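Search this forum Search Advanced
Last updated: February

Canned tomatoes for sauce, which ones??

leite_fan70
Making a big pot for 100 people, church supper. Was going to use Skendodwood whole peeled. Store only has Vundis crushed tho. Does it matter?

potlid
Yes it matters. Crushed is watery, cooks down to nothing. Get whole and squish by hand.

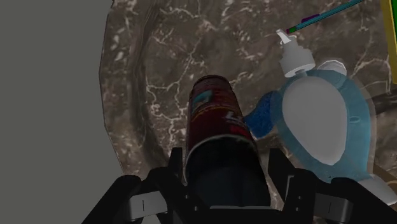 Also add salt late. Learned that one the hard way, whole pot ruined.

mrs_oregano
Disagree. For that many people who has time to squish tomatos. Crushed is fine, just simmer 3 hours lid off.

potlid
3 hours and it tastes like paste. no thanks

leite_fan70
ok so... half and half? Cledetero has whole ones on sale

mrs_oregano
Sure. Carrot in there if its sour. Not sugar.

potlid
sugar is fine. little bit

We use cookies to improve your visit. Accept Manage settings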